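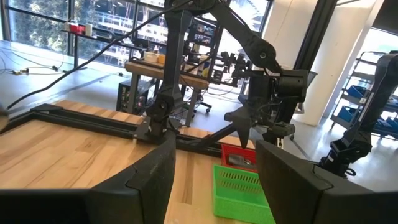

Wouldn't trust the oven-dry figures until the scales have been checked against a known weight, was the comment written under my last entry, and the pin meter reads high on anything that has been near the oil store.

Fair on both counts. Checked the scales first thing.

April, 8.20 am. Moisture in the Lurberg ash, continued.

Scales: the brass weight reads true when the scales are level and the door to the yard is shut. With the door open the last digit wanders. All weighing from now on is done with the door shut and the extractor off. I have put a line of tape on the shelf so the scales go back in the same spot.

Pin meter: tried it on the control block, which has never been near the oil store, and on an offcut from the same board that had been sitting on the bottom shelf there. The offcut did read higher. I don't know if that is oil or just that the bottom shelf is damp, as the floor is cold on that side. Moved the offcut to the main rack and will read it again at the end of the month. Until then please treat any reading from that shelf as suspect. I have marked those in the table with a cross.

Where the ash stands: the boards from Lurberg came in nominally kiln dried. They have been in stick in the back bay for five weeks, ends painted, with a gap to the wall. Pin readings on the top layer had settled by last week. The bottom layer is still drifting down and the middle of the stack is the wettest, at 13 per cent. That is too wet for the Ukville drawer fronts, which will live in a heated room all year. Joinery shop will have to wait or use the older stock.

The older stock is from Kinyua's yard and has been here since before the roof was done. It is dry enough but a good deal of it has end checks, and the colour is darker. Laid one board of each side by side near the window. You would see the difference in a run of drawers, less so if the Kinyua went into the sides and backs. Suggest that.

Oven test: cut the samples from well in from the ends, cleaned the fuzz off with a knife, weighed straight away. 41 samples over the two lots, each one numbered in pencil on the face grain. (Felt pen last time, and the numbers browned so badly that several were guesswork. Those have been left out of the table.) The largest sample came in at almost 900 g, far too big, and it was still losing weight after the rest had gone steady. Cut them thin across the grain in future. A thick one only holds up the oven.

Two of the samples from the same board gave quite different results. Split the wetter one and found a small knot just under the surface. Have left both in the table but would not use either for an average.
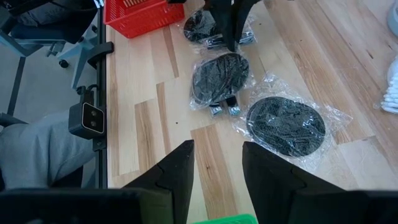
The drying itself went as it should apart from the thermostat. It overshoots when the oven is loaded cold, so the first hour runs hotter than the dial says. No scorching that I could find and no smell of it. I would still warm the oven up before loading. If anyone has the old probe from the Avora job, it would be good to have it back, as the one on the hook reads in jumps.

Oven results against pin meter: close on the Kinyua stock. On the Lurberg boards the meter reads lower than the oven, and the gap gets wider in the thicker boards. Short pins only tell you about the outside, and the outside has dried ahead of the core. Tried the long insulated pins on the same boards and got most of the way back to the oven figure. Long pins for anything thick, then. They are in the drawer under the vice. One of the sleeves is cracked and wants replacing before somebody relies on it.

Cupping: none to speak of on the Lurberg. Ripped a short length down the middle to see if it would pinch the saw. It closed a little towards the far end. Cut a prong test from the other half and left it on the rack overnight. Prongs have turned in slightly. So there is some stress in it, and I would not resaw these boards for thin panels yet.

To do:
Restack the Lurberg with the bottom layer brought to the top.
New stickers, the present ones are uneven and two have left marks.
Ask Lurberg for their kiln record, including what thickness the charge was dried at.
Read the oil store offcut again.
Repaint the end of the board I cut the prong test from.

2.10 pm. Restacked. It took longer than I thought because the trolley wheel is still binding. Weights are back on top. Humidity in the back bay crept up while the yard door was open and had come down again by the time I had swept up. New stickers not cut yet, the old ones are in for now with the worst pair thrown out.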